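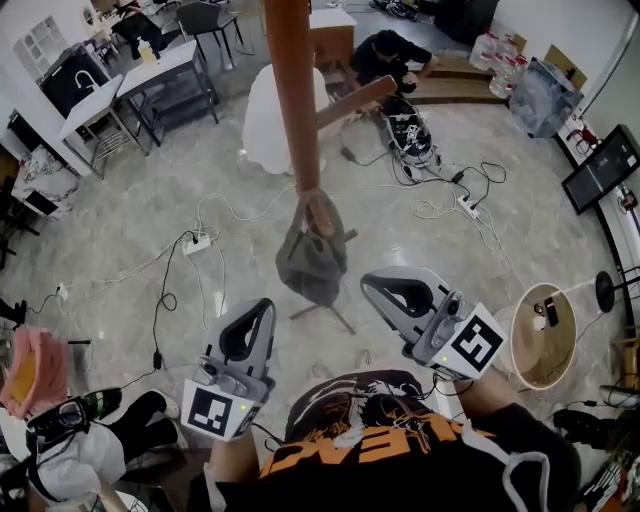
Department of Interior Studies, Reltamlow College – Room Use Group

Print this page | E-mail this page

4. What is kept on the floor

4.1 Items recorded

The survey of the Jakell buildings covered 14 shared rooms and recorded 1,599 items standing, lying or trailing on the floor. Tables, chairs and fixed furniture were left out of the total, as described in Section 3. A bag hanging from a stand was recorded with the stand and not as an item of its own, unless it touched the floor. A power strip and the leads plugged into it were recorded separately.

Cords, power strips and chargers made up 525 of the items, almost a third. The next largest groups were bags and boxes, then bottles and other drink containers. The remaining items were very mixed and included stands, folded covers, shoes, cleaning things and parts of furniture that had been taken down and leant against a wall.

The number of items had little to do with the size of the room. Two of the largest rooms had fairly clear floors, while one of the smallest was difficult to cross. The number of different uses a room had was a better guide. Rooms with a single regular group of users had fewer items in the middle of the floor, although they often had as many along the walls.

4.2 Cords and sockets

Most of the rooms have their sockets on the walls, and much of the work is done away from the walls. Power strips are used to close the gap. Once a strip has been put down in the open part of a room it tends to stay there, and further leads are run to it from whatever needs power next. The strip becomes a fixed point in the room even though it can be picked up and moved at any time.

Figure 4 shows a room with more than one strip in use. Both are white and both lie on the floor, one to the left and one to the right, with cords crossing the tiles. The cords are tangled, and it is hard to follow any single one from end to end. The marble-patterned grey tile does not help, as its markings make a thin cord harder to pick out than it would be on a plain floor. We came across patterned flooring in several rooms and did not record it consistently, so we can give no figures for it.

Figure 4. Shared room with tiled floor. Cords and power strips in the open area; stand and bag at centre; water jugs and low platform towards the back.

Three ways of dealing with cords were common. Some users pushed them against the skirting, some taped them down along the shortest line, and some left them where they fell. Rubber covers were rare. The Visser cover supplied to the Jakell buildings holds two thin leads side by side and will not close over a third, and we found several of these in cupboards, still rolled up. Users told us they had tried them and gone back to tape.

Taping works well for a lead that stays in one place for weeks. It works badly where the arrangement of the room changes from day to day, and old tape was left on the floor in a good many places. We noted tape marks on the plan of each room but did not include them in the total.

4.3 Stands, hooks and hanging things

Few of the rooms have enough hooks. Where there are none near the door, people hang their things on whatever is upright – the backs of chairs, window handles, the posts of shelving. The tall wooden pole in Figure 4, with a crossbar set at an angle, has a dark grey bag hanging low on it by a looped strap. The bag partly hides the base of a black tripod-style stand, whose legs spread over the floor below.

Splayed legs take up more floor than the stand itself seems to need. When we drew the stands on the room plans we first marked only the upright, and had to go back and redraw them with the full spread of the legs. The difference was large enough to change where we had shown the walking route in nine of the plans. Bags hung low on a stand have the same effect, as people step round the bag as well as the feet.

Covered things were a problem for the survey. A white cloth hides what is under it, and the one behind the pole in Figure 4 could be over a chair or a mannequin. We did not lift covers. Draped objects were entered on the sheets as "covered, type unknown" and placed in the mixed group.

4.4 The edges of the room

The edges were fuller than the middle in almost every room. Storage that had been provided, such as cabinets, was usually in use, and more things had gathered beside it. Low platforms and steps along a wall were treated by users as part of the floor in some rooms and as shelves in others. We followed the users in this, which means that similar objects may have been counted in one room and left out in another. The effect on the total is small.

Water containers were nearly always kept together. The plastic jugs at the back of the room in Figure 4, with their red caps, stand in a cluster near a large clear bag or bin full of items. Keeping them in one place makes it easy to see how many are left, and several users gave this as their habit. Clear bags and bins were liked for much the same reason. They were also more likely than boxes to be left on the floor for long periods, and in January we found some in the positions marked on the plans from our first visit.

Counters did less to clear the floor than we had expected. The white counter along the right-hand wall in Figure 4 has small red objects on it, and other counters in the survey were also used mainly for small things. Larger items stayed below.

4.5 Working on the floor

The floor is a work surface as well as a place to keep things. People sat, knelt or crouched to sort, mend and set up equipment, and one person in Figure 4 is crouching to do so near the wooden cabinet. Asked why they did not use a table, users most often said that the lead would not reach or that the table was full. A few simply preferred the floor for anything with several parts.

This matters for how the totals are read. An item on the floor at the time of a visit may be stored there, may have been dropped there, or may be in the middle of being used. Our recording sheet had no column for this. The second sheet, used for the Civoria rooms and reported in Section 5, has one.

Last updated: Feb 14, 2021

This site uses cookies to remember your reading settings. By continuing to use the site you agree to this. Accept | Change settings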